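27/05/2025

I have been going to watch club cricket at Ukdale since I was tall enough to see over the boundary rope, and I would like to make the case for the draw. The proper, timed, old-fashioned draw, where both sides bat, the clock runs down and the last pair are blocking for their lives with seven men round the bat. The league votes in January on whether to scrap timed matches altogether and play 40 overs a side every week. I think that would be a terrible shame!

Take our game at Graltberg earlier this month. They made 212 and took their tea, and we were 31 for four almost before the pads were dry from the morning drizzle. In a limited overs match that is more or less the end of it. You slog a bit, you get bowled out, you drive home. But Ferhat Saraç came in at six and decided he wasn't going anywhere. He faced 106 balls for 19 runs, and I promise you I haven't enjoyed an innings so much in years. Every forward defensive got a cheer. Their leg spinner was brilliant, he really was, and he beat the bat so often that he started laughing, and then Ferhat started laughing, and still he didn't get out.

We finished on 128 for nine. On paper it looks like a dull afternoon. Anyone who was there will tell you the last half hour was almost unbearable - in the best way. 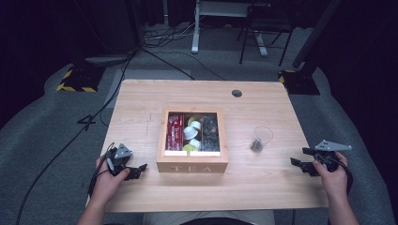
The tea box, with plenty of choice in it.

The argument on the other side is that young players find draws boring and won't give up a whole day for one. I take the point about the day, I do. People work, people have small children, and a one o'clock start with a seven o'clock finish is a lot to ask. But boring? Our under-17s were sat along the fence at Graltberg counting down the overs out loud. Two of them have since asked for nets against spin with fielders round the bat, and I can't remember anyone wanting that before.

And think what timed cricket does for a captain. You have to decide when to declare. You have to buy wickets, toss the ball up, leave a gap at cover and hope somebody fancies it. Fladine's skipper dangled a target in front of us last season that we had no business chasing, and we went for it like fools and lost by three runs. Wonderful game. With overs cricket you set the field back after the first spell and wait for mistakes, and a bowler who takes wickets but costs a few runs is hidden away by mid-season.

I'm not against the shorter game at all. I love the evening cup, and Dinu playing under that low sun with half the village watching is as good a night out as you'll find round here. Keep it, have more of it if you like. What I'd ask is that we keep half the league fixtures as timed games, with the draw worth enough points that hanging on means something - five for the side batting last, say, if they are nine down or better.

If your club has a vote, please turn up and use it. And if you have never watched a number eleven try to survive the last over, come to Ukdale for the return match and stand by the sightscreen with me.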